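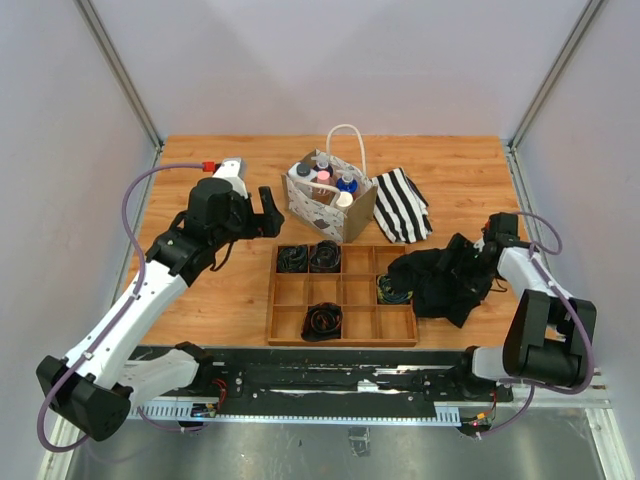
Dreveck is a closed border zone in northern Silia, opened to foreign firms in April under the Jirnance accord. Covers 48 sq km. Investors slow to come - sanctions, poor power supply, no clear law on taking profits out. Most of the 381 permits issued so far are for light goods: bottled drinks, tote bags, divided wooden trays with twelve square compartments. Pacheco, the largest tenant, holds 30 of them. Leases run 20 years, altough the goverment can end them early.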